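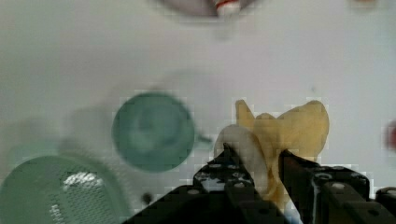

Figure 4. Wrist camera view with the fingers closed on a yellow test object. Mug and colander to the left.

4. Setting the grip force

This section covers the two-finger gripper on the Plevum arm. Complete the wrist camera setup in Section 3 before you start. Clear the supply cable from the elbow joint and keep the stop button within reach.

CAUTION: Keep hands out of the work area while the arm is powered. The fingers close at full speed if the force limit is left blank.

4.1 Zero the fingers

1. Switch on the controller and wait for the steady light.
2. Open the setup page and select Gripper, then Zero.
3. Let the fingers close on each other with nothing between them. The position value should settle at 992.
4. If the value drifts by more than 2, loosen the finger screws, square the plates and repeat from step 2.

Note: Boards with the older Stotus firmware store the zero point only after a restart.

4.2 Set the limit for soft objects

1. Place a soft object on the work surface, clear of anything with a rim or handle.
2. Set the force limit to 15.
3. Jog the arm down until the object sits between the fingers in the camera view. Both fingertips should be visible before you close.
4. Close the gripper in single steps. Stop when both fingers touch the object.
5. Raise the arm slowly. If the object slips, lower it, open the fingers and raise the limit by one step.
6. Save the value under a new name – do not overwrite the default profile.

CAUTION: Do not use the soft profile for mugs or other hard items. The fingers can slide off a smooth wall during a lift.

4.3 Check the camera view

Glare on the dark finger plates can confuse edge detection. Turn the lamp away from the wrist, or lower the exposure until the bright spots shrink. Matte tape on the inner faces also works, but repeat 4.1 after fitting it.

4.4 Service

Check the rivets and finger screws every 2,000 cycles. Replace any plate with a bent tip. Plate drawings are in the parts folder, revised in June by Enikő Lakatos.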